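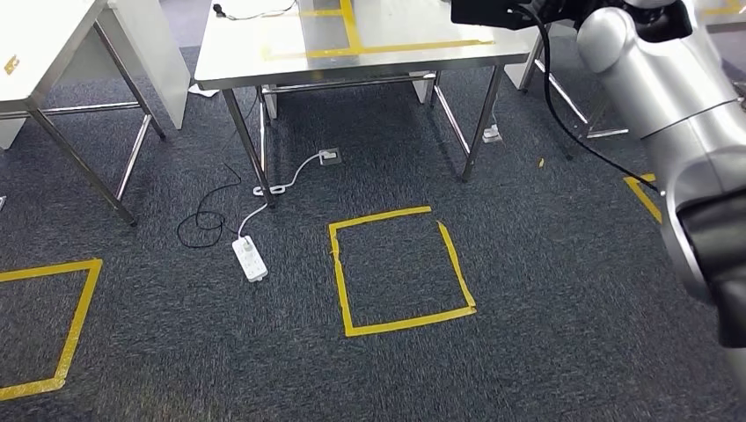 *Slide 1. Yellow tape squares on gray carpet.*

**What the staff survey can't tell you**
Notes for the afternoon slot, August 2020. Twenty minutes, plus questions if Detlef lets us run over.

Say hello, thank Clodagh for the invitation. Don't apologize for being the gloomy one on the program.

Start with the number: 81 percent of staff at Trundell "feel heard." It was in the company newsletter, in large type. Ask the room who has a number like that back home. Wait for hands. Then ask who knows how the question was worded. (Expect fewer.)

The wording was "My manager makes an effort to listen to me." I think that's a different thing. My dentist makes an effort to listen to me with both hands in my mouth.

**Who answered**

3,596 people got the link. The newsletter gives that figure and then moves on to the results, and I had to write twice to get the response rate. I still don't have it split by site. If the warehouse mostly skipped it and head office mostly filled it in, the 81 is a head office number wearing a company badge.

Slow down here. Last time I rushed this part and got asked about it three times afterward.

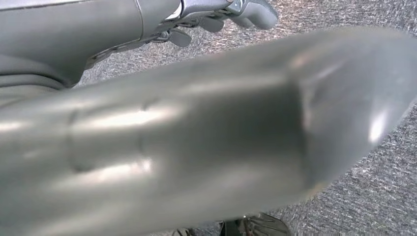

*Slide 4. Close-up, silver-gray metal.*

**Is it really anonymous?**

The form asked for department, age band, length of service and site. Put those together in a team of six and you've got a name. Staff can work this out. A woman at Bindia told me she gives everything a four out of five, every year, and has never been bothered by anyone. I believe her, and I suspect she has company.

Vendors will tell you small groups are hidden in the reports. Ask them:

- hidden from whom?
- what is the cutoff, and who can change it?
- where do the written comments go?
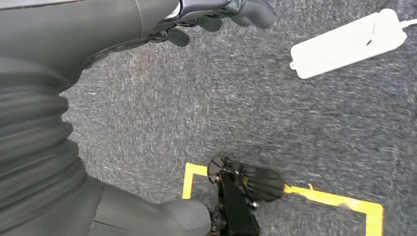 The comments are where I'd look first, and they're the part that gets boiled down to a word cloud. "Parking" comes out big. "Bullying" comes out small because people don't use the word. They write a paragraph about a meeting in May.

**The 44 questions**

Read five of them aloud. Pause before the one about "living our values." By question 30 most people are clicking down one column, and I'd like to see anyone show me data that says otherwise. Devadiga cut theirs to nine and claim better answers. Maybe. They also changed the scale that same year, so I wouldn't lean on it.

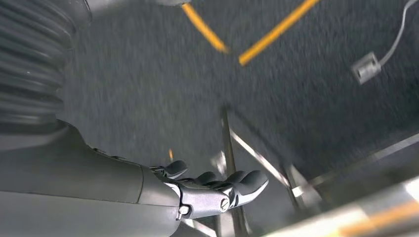
**What I'd do with the money**

Sirkine talked to people, one at a time, with someone from outside taking notes. It's slow and it makes an ugly chart. I'm not sold on it either. People are polite to visitors. But you do get to ask "what do you mean by that?"

Skip the benchmarking slide if past fifteen minutes.

Finish on the question for the room: what did you change after your last survey, and would you have changed it anyway?

Handouts are by the door. Sign-up sheet for the wording workshop goes back to Clodagh Rafferty.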